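Punard – Mesa de apoio Renau, tampo branco
Manual de montagem e uso
Secção 3. Preparar o tampo e arrumar as caixas

Antes de começar: pernas já apertadas (secção 2), mesa no sítio definitivo, tomada por perto se for usar candeeiro. Se a mesa ainda abana, volte atrás. Não vale a pena continuar com ela torta.

3.1 Limpar o tampo

1. Retirar a película de proteção. Puxar de um canto, devagar, sempre rente à superfície.
2. Passar pano macio, ligeiramente humido. Água e uma gota de detergente neutro. Mais nada.
3. Secar logo com outro pano. Não deixar água parada junto aos rebordos.
4. Restos de cola da película: esfregar com o dedo até fazer rolinho. Não raspar com lâmina.

CUIDADO: nada de lixívia, acetona ou esfregões verdes. O branco fica baço e a garantia não cobre.

3.2 Nivelar

1. Pousar o nível no centro do tampo, primeiro ao comprido, depois atravessado.
2. Rodar os pés reguláveis, um de cada vez, até a bolha ficar ao meio.
3. Carregar com a mão nos cantos. Se bater, repetir o passo anterior.

Nota: em alcatifa, voltar a verificar passados 3 dias. Os pés assentam.

3.3 Arrumar

Deixar a zona de trabalho livre, no meio. Caixas e recipientes vão para o fundo do tampo, encostados à parede ou quase. É onde se pousa o que não se usa a toda a hora – agrafador, fitas, pilhas, correio por abrir. 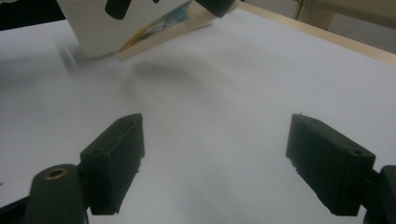
Punard, apoio ao cliente

O meio do tampo está desimpedido e há um objeto branco, tipo caixa, pousado lá ao fundo. Branco sobre branco, vê-se pouco. Quem preferir distinguir melhor as coisas que cole uma etiqueta de cor na frente da caixa, à altura dos olhos quando sentado.

1. Pôr primeiro a caixa maior, ao fundo. A face com etiqueta virada para a cadeira.
2. Caixas pequenas Nakano (ref. 203, vendidas à parte): lado a lado, nunca mais de 2 empilhadas.
3. Objetos com base áspera – cerâmica, metal, vasos – sempre com feltro por baixo.
4. Levantar para mudar de sítio. Não arrastar.
5. Cabos: pela ranhura traseira, presos com a abraçadeira fornecida. Sobra enrolada por baixo, não em cima.

CUIDADO: não se sentar nem subir para o tampo. Não pousar tachos quentes, ferros de soldar ou velas sem base própria.

3.4 Luz e sombras

Superfície clara reflete bastante. Candeeiro de lado, do lado contrário à mão com que se escreve. Se as caixas do fundo fizerem sombra na zona de trabalho, afastá-las para um dos cantos ou baixar a lâmpada. Lâmpada recomendada: 3000 K. Mais fria do que isso cansa a vista em cima do branco.

Com o candeeiro de pinça Thammasiri, apertar só com a borracha colocada nas duas faces. Sem borracha marca o rebordo.

3.5 Manutenção

Todas as semanas: pano seco. Todos os meses: levantar tudo, limpar por baixo das caixas, ver se os feltros ainda colam. Em abril e no outono, reapertar os parafusos das pernas com a chave fornecida.

Riscos leves: pasta de retoque branca, pouca quantidade, espalhar em circulos e limpar o excesso. Riscos fundos: contactar a loja com o número de lote, que está na etiqueta por baixo do tampo.

Continua na secção 4, Gaveta opcional.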